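Bags, boxes and one very full flat: an afternoon with Thư Văn

I'd been promised tea and a look at the sorting table, and I got both, though the tea had to wait until we'd found somewhere to put the cups.

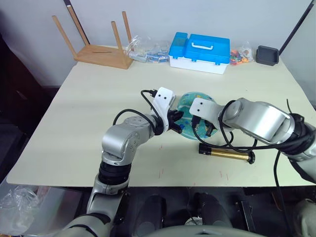
Thư has been helping people clear their spare rooms for years now, mostly around Stalavico, and she is very firm about where you begin. "Small things first," she told me. "Everyone wants to start with the wardrobe! Then they're worn out by lunch and the buttons are still all over the floor."

Her method is clear bags for anything tiny, boxes with a proper handle for anything you carry from room to room, and round tubs for whatever the children are using that week. She can be quite rude about tubs, mind you. "People buy 60 of them because they're pretty. Then they have 60 tubs and nowhere to sit."

I asked about stools, as I own far too many. She laughed at me — properly laughed — and said to turn them upside down while you sort, so you can't pile things on the seat. I've tried it since and it does help (my husband disagrees).

Her business partner, Baoshan Zheng, turned up halfway through with biscuits and a different opinion on labels. He writes one for everything. "I did nearly 600 in October," he said, rather proudly. Thư only labels lids, and then only if she can't see in.

They do agree on Wednesday mornings, when they both stay at home and sort their own cupboards. "Mine's the worse one," said Baoshan. Thư didn't argue.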